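The Platter Years

I moved to Brescombe with two suitcases and a firm belief that I was a person who didn't need things. That was the version of me who lived out of a sublet and ate cereal for dinner. The current version owns a gravy boat. I'd like to explain how we got here, mostly to myself.

It started with the church hall sale, which happens every March and is less a sale than a relocation program. The same objects leave one house, spend a morning on a folding table, and go home with somebody from two streets over. I'm fairly sure the fondue set I bought my first year has lived in every house on Raltham Street. I had it for a while. I never made fondue. It went back to the sale and I felt a little pang when I saw it leave, like dropping off a kid at camp.

My weakness is serving dishes. Other people have shoes, or boats. I see a big plate marked down to 2 dollars and I start planning the dinner party I would throw if I were somebody who threw dinner parties. There's a roast in it. There are guests who say "oh, you shouldn't have," and they're right, I shouldn't have, because my oven runs hot on the left side and everything comes out looking like a before-and-after ad.

The trouble with a serving dish is that it doesn't fit anywhere. Regular plates stack. Bowls stack. An oval platter stands up in the cabinet like a guest who arrived early, and every time you open the door it leans toward you. I tried putting mine on top of the fridge, where it collected that sticky kitchen dust that no soap fully understands. I tried the drawer under the oven. I tried a wire rack from Cedier, the housewares store out past the ring road, and the rack held up beautifully for anything that was round and the exact thickness of the plates in the store display.

Last fall I decided to get serious and do the thing where you take everything out of the cabinets and look at it. The internet is full of cheerful people who tell you to do this. They don't mention that once it's all out, you own a kitchen with no floor. I had dishes on the counter, on the chairs, on the washing machine. I ate a sandwich standing in the hallway. At one point I sat on the stairs and read 20 pages of a paperback I had already read, just to be somewhere without crockery.

My rule was supposed to be simple. If I hadn't used it in a year, it went in the box. But I hadn't used most of it in a year, and I found I could argue for all of it. The cake stand was for birthdays. The soup tureen was for soup, obviously, if I ever had soup for twelve. I own a dish with little dents in it for deviled eggs. I don't like deviled eggs. I kept it in case I came around.

In the end I filled one box, carried it to the car, and drove around with it in the trunk until after New Year's, clinking on every corner. Mishra, the secondhand place by the station, finally took it and gave me store credit. You can guess how that went. They had a butter dish.

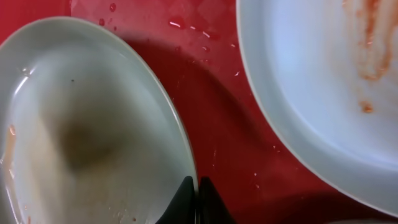

White plates on red. The oval one is the hard case.

What I've settled on is a policy of use. If the platter is going to take up a whole shelf, the platter is going to work. So toast goes on the platter now. Leftover pizza goes on the platter, where it looks like it was catered. I had three crackers and a pickle on it one night at 11 p.m. and felt like minor royalty.

I've noticed it makes me eat slower, too, or at least makes me sit down, since you can't really hold a thing that size over the sink. It also takes up the whole dish rack afterward, so I wash it first, dry it by hand, and put it back in its spot, where it leans.

The church hall sale is coming up again. They've asked for donations and I said I'd look around and see what I could part with. I looked around. I have offered them the wire rack.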